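Notes for the Ploltano evening talk, second half (after the coffee)

Welcome everybody back, wait for the chairs to stop scraping. Thank Felista Mushi for the first half and for leaving me the good microphone.

Start with the question I get at every family dinner: when will one of these things tidy my kitchen? My mother-in-law has been asking for almost 10 years now, and she's a patient woman, but I do feel I owe her a proper answer. So tonight I'd like to talk about picking things up and putting them down, which sounds like a very small subject until you try to get a machine to do it.

Think about clearing a shelf at home. You reach past one jar to get at another, you don't knock the neighbor over, and you're probably on the phone the whole time! A gripper has to get one finger down on each side of the thing it wants, and whatever is standing close by is in the way.

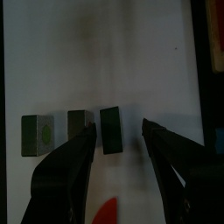
Then there's the question of where to squeeze. A tall, narrow piece can tip if you nudge it on the way in, and a finger can easily hide the very part you were hoping to see. People get around this with their fingertips — we feel our way — and most grippers feel very little.

Tell the Kelmendi story here, but keep it short. Milovan Jurić had a sorting job there with 14 kinds of fittings, and the machine was happy with all but 3 of them. Those went back to a person at a bench, and she still does them faster. (Pause, people usually laugh.)

So, can they do the chores yet? On a shop floor, with the same parts in the same places, yes, quite a few. In my kitchen, no, not the way my mother-in-law means it. Say so plainly and then take questions. Anum Gilani has the second microphone.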